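Collecting Two-Handed Demonstrations for a Household Tidying Task

Project report, Grumthorpe robotics laboratory
Authors: Waldemar Kalinowski, Iwona Wasilewska
29 Oct 2024

2. Data collection

2.1 Purpose

The policy described in Section 3 is trained only on human demonstrations. No simulated data were used. The aim of this part of the project was to record enough examples of putting everyday objects into a desk drawer for the policy to cope with objects of different lengths and stiffness. An earlier set, recorded in May by the previous project group, covered rigid blocks on a bare table and could not be reused, as it held no drawer motion at all.

2.2 Equipment

Demonstrations were recorded with a pair of hand-held grippers. Each gripper carries a cube with square markers on its outer side, and its pose is worked out from the head camera view of these markers. The jaw opening is logged separately by each gripper and matched to the video by timestamp. Recording was handled by Holotell, the department's logging tool, which writes one file per episode and rejects any file in which the two gripper streams differ in length by more than a set limit.

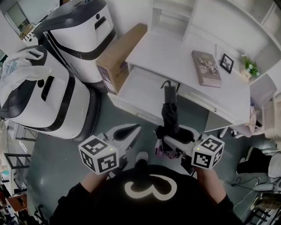 Episodes were divided into three stages: grasp, transfer and release. The operator begins with both jaws empty, picks up the object with one gripper and keeps the other free for the drawer front. Long objects gave the most trouble in the transfer stage. The folded black umbrella, held in the right gripper with its handle pointing towards the open drawer, is typical of these: the object extends well past the jaws, so a small turn of the wrist moves the far end a long way. For this class we asked operators to slow down before the drawer edge and to line the object up with the drawer before lowering it. The book and the small picture frame on the desk top belong to the flat class, for which no such instruction was given.

2.3 Procedure

Object positions were changed between episodes according to a printed list. The drawer was left open at the start of half the episodes and closed for the remainder. Operators were told to keep both marker cubes in view and to avoid crossing their arms. An episode was stopped by the operator and labelled by the second author on the same day.

2.4 Yield

In total 800 episodes were recorded by the two authors. Of these, 682 were kept after checking. The main cause of rejection was loss of marker tracking when a forearm passed between the camera and a cube. Dropped objects were kept if the operator recovered the object within the episode, and 21 such cases remain in the final set.

A further 145 episodes were recorded for testing and were not seen during training. They use the same desk but a different object list, given in Appendix B.

2.5 Known limits

Both operators are right-handed, and the left gripper is under-represented in the grasp stage. Mirroring the data was tried and dropped, as the drawer handle is not symmetrical.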